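Contrôle de l'atelier Prunus, passage du 16 mars 2025. J'ai repris la vieille grille de Bernd Baumgart et j'ai mis mes commentaires au fil de l'eau, donc ne cherchez pas un style administratif, il n'y en a pas !

Légende : **OK** = rien à faire, **À voir** = ça peut attendre la réunion d'octobre, **À faire** = avant la prochaine ouverture, s'il vous plaît.

## Entrée et circulation

- [x] **Porte principale** : OK. Elle s'ouvre en grand, le groom ne claque plus. Merci à Birutė Paju qui l'a réglé avec une clé de six et beaucoup de patience.
- [x] **Issue de secours côté cour** : OK. J'ai poussé la barre trois fois, trois fois ça s'est ouvert. Le bac à chutes qui traînait devant est parti.
- [ ] **Marquage au sol** : À voir. La bande jaune se décolle près du rabot. On s'y prend le pied si on traîne un peu la semelle (je traîne la semelle).
- [ ] **Plan d'évacuation** : À faire. Celui du couloir montre encore l'ancienne réserve, celle qu'on a abattue pour loger l'aspiration. Il faut le refaire, et l'afficher aussi au vestiaire tant qu'on y est.

## Électricité

- [x] **Tableau général** : OK. Différentiel testé, il saute tout de suite. Les étiquettes sont lisibles, sauf la 41 que j'ai réécrite au feutre.
- [ ] **Rallonges** : À faire. Il y en a une dont la gaine est pincée juste après la fiche. Je l'ai mise de côté avec un scotch rouge, ne la remettez pas en service, même « juste pour cinq minutes ».
- [x] **Arrêts d'urgence** : OK sur la scie à ruban et la dégauchisseuse. Celui de la perceuse est un peu dur mais il coupe bien.

## Machines et poussières

- [x] **Scie à ruban Jomer** : OK. Compteur à 2 424 heures, protecteur en place, lame tendue comme il faut. La porte du volant bas ferme enfin !
- [ ] **Dégauchisseuse Agarwal** : À voir. 1 313 heures. Le pont protecteur coulisse mal, un coup de brosse et de cire sèche devrait suffire, sinon on démonte.
- [ ] **Aspiration** : À faire. Le sac était plein à ras bord, et le tuyau de 50 mm derrière la ponceuse est fendu sur toute la longueur d'un doigt. Ça soufflait de la poussière fine pile à hauteur de visage.
- [x] **Poussoirs** : OK. Tous accrochés à leur place, et pas un seul mangé par la lame cette fois.

## Produits et chiffons

- [x] **Armoire ventilée** : OK. Fermée à clé, bac de rétention propre.
- [ ] **Chiffons huilés** : À faire. J'en ai retrouvé deux en boule derrière l'établi du fond. L'huile dure Pilturine, comme toutes les huiles siccatives, ça chauffe en séchant : on étale les chiffons dehors ou on les noie dans le seau métallique à couvercle. Je sais que je radote.
- [x] **Fiches de sécurité** : OK, classeur à jour.

## Plateaux et éclairage

- [x] **Éclairage général** : OK, tous les tubes s'allument.
- [ ] **Ombres sur les plans de travail** : À voir. Sur un bois clair bien veiné, une grande ombre assombrit tout de suite le fil et les nœuds, et pour suivre un trait de crayon là-dedans, bon courage. J'aimerais une lampe orientable par établi.
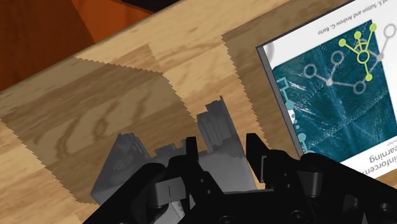 ## Premiers secours et incendie

- [x] **Extincteurs** : OK, plombés, accessibles, manomètres dans le vert.
- [ ] **Trousse** : À faire. Plus de sérum physiologique, et les pansements qui restent sont tous de la taille enfant.
- [x] **Numéros d'urgence** : OK, affichés près du téléphone.

Bernd, si tu peux prendre la rallonge et le tuyau, je m'occupe du plan et de la pharmacie.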